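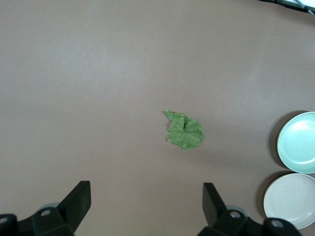
The Floltport College Scheme is a programme of public further education in the port town of Floltport and the farming districts behind it. It was set up to bring degree and trade courses within daily reach of families who had, until then, faced either a long journey to the provincial capital or the cost of lodgings there, and it is still spoken of in the town with a good deal of affection. The scheme runs five colleges, teaching everything from accountancy and nursing to boat repair and hotel work. The catering and table service course has long been one of the most popular, and its students begin with the plainest of materials, a bare, smooth tabletop, a couple of round plates and a small touch of leafy green, before they are let anywhere near a full dining room. Other courses begin just as simply, in keeping with the scheme's old habit of putting practical work in front of students from their very first week.

Background

Before the scheme, Floltport had a teacher training school, a small nautical institute and very little else. Young people who did well at school were expected to leave, and a great many of them never came back to live. Parents in the outlying villages, especially those with daughters, were often unwilling to send their children so far away, and local employers grumbled for years that they could find neither bookkeepers nor electricians. The question came up at one provincial election after another, with each side promising a college and each side, once in office, finding that the money had gone to roads or to the harbour wall.

Matters changed when the Alhassan Report, a long and rather readable survey of schooling in the coastal districts, recommended several modest colleges in place of the single large campus that had always been talked about. The report argued that a student who could sleep at home and help with the family shop or farm was far more likely to finish a course. The provincial assembly accepted most of its proposals and the first college opened in 2000, in a converted customs building near the old ferry steps.

Colleges and courses

The oldest college, usually known simply as the Customs House, teaches arts, commerce and law to degree level. The Mokico college, which lies inland among the orchards, offers farming, food processing and veterinary assistance, and keeps its own dairy herd. The remaining three are mainly trade colleges and teach such subjects as welding, tailoring, plumbing, refrigeration and catering. Students may move from a trade certificate to a degree course without starting afresh, a rule which was thought rather daring when it was brought in and which has since been taken up by several neighbouring districts.

Teaching is in the local language and in English, and evening classes are held at all of the colleges for people already in work. The academic year starts in January, after the fruit harvest, so that village students need not miss the first weeks of term.

Travel and fees

Much of the scheme's success is put down to its buses. Under an arrangement known as Busix, students travel free on marked services between the villages and the colleges, and some of the longer routes are 40 kilometres from end to end. Tuition is charged on a sliding scale according to family income, and the poorest households pay nothing.

Criticism

The scheme has had its share of complaints over the years. Lecturers' unions have objected to the large number of staff on yearly contracts, and opposition members of the assembly have said that the trade colleges are left to manage with ageing workshops while the degree college receives new furniture. There has also been a long and sometimes bad-tempered argument over hostels, which the Alhassan Report thought unnecessary but which students from the hill villages, where the buses do not always get through in the rains, have asked for again and again. A revised plan published on 2023-07-01 allowed for a small hostel at Mokico and left the matter open at the other colleges.

See also

Alhassan Report
Busix
Education in Floltport
Mokico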